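Remley's Big Linen Swap Is Back, and It's Bigger Than Ever

Bring a bedspread, take a bedspread, stay for the scones
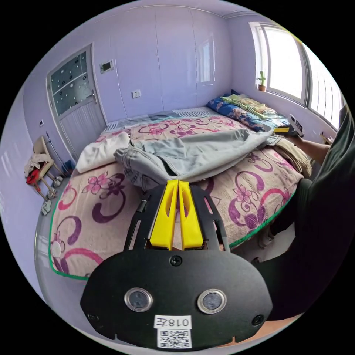 The Remley Linen Swap returns to the old Campos Hall this December, and if you missed it last year you are in for a treat! Doors open at 9 in the morning and the kettle goes on well before that. The idea couldn't be simpler. You bring along clean bedding you no longer use, you get a paper token for each piece, and you trade your tokens for something that takes your fancy. Organisers are hoping for plenty of the cheerful old patterned stuff, the sort of beige bedspread with pink flowers and magenta and purple swirls, finished off with a green band along the edge, that used to live in every spare room in town and is suddenly the thing everybody under thirty wants.

Last year's swap rehomed 1392 pieces of linen in one morning, from cot sheets to a king-size quilt that took two people to carry out to the car. Lucía Segura, who started the whole thing in her carport, is still a bit stunned by that figure.

"I thought we'd get a few neighbours and some tired pillowcases," she said. "Then the queue went past the bakery. I had to ring my sister to bring more trestles!"

This time there is a proper floor plan. Sheets and pillowcases will be along the left-hand wall, sorted by bed size (a huge improvement, as anyone who went home last year with a single fitted sheet for a queen mattress will tell you). Blankets and quilts go up on the stage, and bedspreads will be hung over rails down the middle of the hall so people can see the whole pattern without unfolding everything. Kids' bedding has its own corner near the side door, with room for prams.

The mending table is back too, and it's the part many locals are most excited about. Karlijn Van den Broek will be there all morning with two sewing machines and a suitcase full of trims, bindings and bias tape in every colour you can think of. She can fix a frayed hem while you wait, and she is happy to show beginners how to do a mitred corner or turn a worn sheet sides to middle, the way it was done when a good cotton sheet had to last twenty years.

"People bring me things and say sorry, it's ruined," Karlijn said. "Mostly it needs a new edge and half an hour. I had a chenille cover last year that came in looking like the dog had owned it, and it went out looking gorgeous."

New on the program is a dye pot session run by Keyvan Shahbazi in the courtyard out the back. Stained white cotton is exactly what he's after, so don't throw out those old pillowcases. He will have 3 vats going, one of them indigo, and you can leave a piece in the morning and collect it by lunchtime. Wear something you don't love. Places at the dye pots need to be booked at the front desk when you arrive, and they will fill fast.

Upstairs, Leopoldo Quezada is putting together a small display of bedding borrowed from families around the district. There are crocheted blankets, a wagga made from flour bags, and a candlewick spread that came to Remley as a wedding present and has been on the same bed ever since. He is still looking for stories to go with the pieces, and would love to hear from anyone who remembers the haberdashery counter at Rorkow's, where half the town seems to have bought its sheets on lay-by.

A few practical notes. Everything needs to be washed and properly dried before it comes through the door. Single and mismatched sheets are welcome, and so are odd curtains if the fabric is sound. Pillows, mattress protectors and electric blankets can't be accepted. Items can be dropped off at the hall the evening before, between 5 and 7, or brought along on the morning itself. If you have nothing to swap, come anyway -- there's a gold coin tin at the door and it gets you a token just the same.

Whatever is left at the end will be sorted by Uriel Cuautle and his crew and passed on to the local emergency housing service, with the threadbare pieces going to the animal shelter. Last year the shelter filled a whole storeroom and was still cutting up towels in autumn.

Food is in the hands of the Kevent Bakery, which has promised scones, pumpkin and plain, and a sausage sizzle will be running out the front from mid-morning. Parking is on the oval side only, as the laneway has to stay clear for drop-offs.

Lucía's tip for first-timers is to bring a tape measure and know your mattress depth. "And bring a big bag," she said. "Everyone says they're only coming to get rid of things, and they all walk out with a doona cover."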